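4.2 What changed for the people on shift

I'll begin with the sweeping, as it's the job everybody we spoke to brought up first (usually with a groan!). At Firkach, where we ran our trial of the Plurnex system, floors used to be whoever-is-nearest work. It never appeared on a rota, and it ate into people's tea breaks more than their managers had guessed.
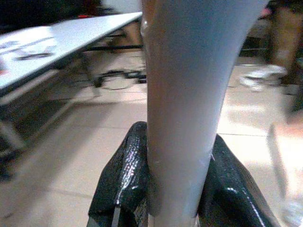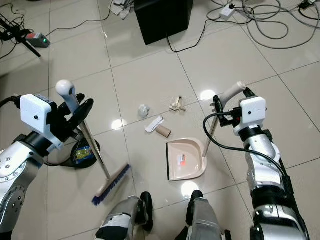 Figure 5. Floor work at the Firkach site: wrist view of a gripper closed on a pale grey cylinder (first) and view from the head, broom in one hand and dustpan in the other (second).

We logged 1416 floor jobs between July and the end of the trial, and I went in expecting people to talk about time saved. They did, a bit. What they really wanted to talk about was who gets asked now. Under the old way, the newest starter nearly always ended up with the broom, and several of them told me they'd got to know the rest of the team that way, wandering between benches and stopping for a chat. One said she felt "a bit parked" once that went. I hadn't thought to put a question on that in our survey, so we added it for the second round, which brought in 109 replies.

The other change was tidiness, oddly enough. Staff started picking up their own cables and boxes before a run, and grumbled that they were now cleaning up for the cleaner. I have some sympathy! Our diary sheets don't separate this sort of getting-ready work from ordinary tidying, so I can't put a proper number on it, and the time figures in Section 4.1 should be read with that in mind. We've changed the sheets for the Rutherford site.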